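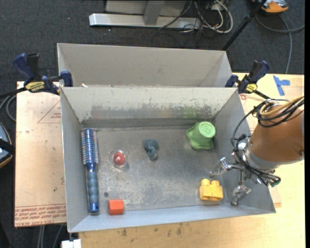
Grey bin on the table, blue hairbrush along the left side.

Ticket: Footnotes landing on the wrong Church Father
Opened by: Firdevs Sönmez
Status: still open (sort of)

Hi all, me again! I run the patristics reading group at Wemen and I'm putting together our study edition of Athanasius, On the Incarnation, in the Allden reader. Since the October 2021 update my footnotes have gone feral. Tap note 15, which should be a little comment on Genesis, and you get a paragraph of Irenaeus from a completely different book. Lovely paragraph, wrong century.

What I've tried so far:

Re-imported the text from my own file. Same thing.

Deleted Irenaeus from the library altogether (sorry, Irenaeus). Now note 15 opens a blank panel, so it's definitely looking for him.

Changed the Scripture numbering from Septuagint to Hebrew and back again, as I do quote a lot of Psalms. No change to the notes, but it did knock Psalm 70 back to 69 in two spots, and I had to fix those by hand.

Tried it on my sister's tablet, which never got the update. Every note works! I was a bit too excited about that.

Update: the Nogueira plugin might be the culprit. It looks like it numbers notes across the whole library and ignores which book you're in. With it switched off, notes 1 to 29 all go where they should, but I lose the Greek pop-ups, and half the group signed up for the Greek.

Second update: Camurley support told me to rename the notes file so it starts with the author's name. Did that, restarted, and 15 is good again with the plugin on. Note 2 in the preface still jumps to the index though (tried it several times, with a cuppa in between). Log attached. Could someone have a look at the preface before I send the edition out to the group?

Cheers,
Firdevs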